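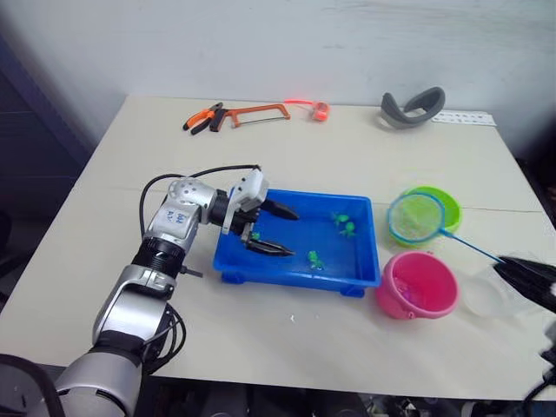 Figure 6. Tray pickup: frogs in the blue tray, bowl, net and bucket to the right of it.

Section 4: The toy pickup chore

Okay, you've got both arms bolted down and homed, and you want to see the thing do some housework. Fair enough! I wrote this section for people running the Gullell two-arm kit on a tabletop, and I picked toy pickup as the first chore because it's the one I keep going back to myself. Small rubbery or plastic toys go from a tray into a bucket. A four-year-old can do it while watching TV. Your arms will find it a bit harder, and I'd like you to see where and why before you try them on anything you care about.

Before you start

You'll need sections 1 through 3 finished, the Ilon control program open on your computer, and the stop button where your hand can reach it without looking. Give yourself 45 minutes for the first go. (Later ones are much quicker, I promise.)

CAUTION: Keep fingers, sleeves and pets away from the table whenever the arms are powered. The grippers come to a point and they don't know you're there.

4.1 Laying out the table

1. Wipe the table down. Crumbs are harmless, but sticky spots will hold on to a light toy and spoil your first few tries.

2. Put a shallow tray in front of the left arm, close enough that the gripper can get to every corner of it. I like a tray in a strong color that doesn't match the toys. Green on blue works great.

3. Drop the toys in. Don't line them up! You want a couple nearly touching and one near the wall, the way they'd really land.

4. Stand the bucket to the right of the tray with the open top facing up. Pink, red, whatever you've got.

5. Leave a few other things around if you like. I usually have a bowl and a little net next to the tray, and tools along the back, and the program should leave all of it alone. If you'd prefer an easier first run, clear those away and bring them back once you're getting good results.

Note: Clear plastic containers are trouble. Against a pale table they're hard enough for me to make out, never mind the software. Use solid colors until you get to section 7.

4.2 Running the chore

1. In Ilon, choose Chores, then Toy Pickup. Set the speed to 30 percent.

2. Click Left Arm Only. The right arm can stay parked at its edge of the table for now.

3. Check the cable that loops over the arm. It should have slack all the way through the reach. Move the arm by hand with the power off if you aren't sure.

4. Press Start, and keep your hand by the stop button for the whole first pass.

5. Watch the fingers as they go down into the tray. They should open wide, settle one on each side of a toy, and close slowly. If a finger presses on the tray floor, hit stop and raise the floor height by one step.

6. Let it work until the program says Done or Gave Up. Yes, Gave Up is a real message, and you'll be seeing it.

4.3 When it goes wrong

It grabs two toys at once. That happens when they're side by side. Turn on Nudge First, which gives the pair a little push apart before the pick.

It keeps missing the one by the wall. The gripper housing is bumping the rim. Tilt the wrist setting toward the middle of the tray and try again.

It can't find a toy you can plainly see. Look at where the fingers are. A tiny toy sitting between them is mostly hidden, so back the arm off and press Look Again.

It tries to pick up the net. Draw the work zone tighter around the tray in Ilon. Thin handles that run across the table seem to pull it in like nothing else.

4.4 So, can it do chores yet?

Muireann Ó Briain asked me this when I sent her a draft, and I went and kept score in July so I'd have a proper answer. Over 400 single picks I got 79 percent into the bucket without touching anything. I was thrilled! Then I did a tray by hand and was finished before the arm had closed on its first toy.

My view, for what it's worth: one table, one kind of toy, a known bucket, sure. A living room floor with socks and blocks and half a sandwich on it, no, and please don't buy the kit for that. Nima Moradi thinks sorting small parts in a workshop will get there sooner than anything in the home, and I'm inclined to agree with him, mostly because a workshop puts the bins in the same place every morning.

Once you've had five clean trays in a row, raise the speed to 45 percent and move on to section 5, where the right arm joins in.

Section last revised Sep 22, 2022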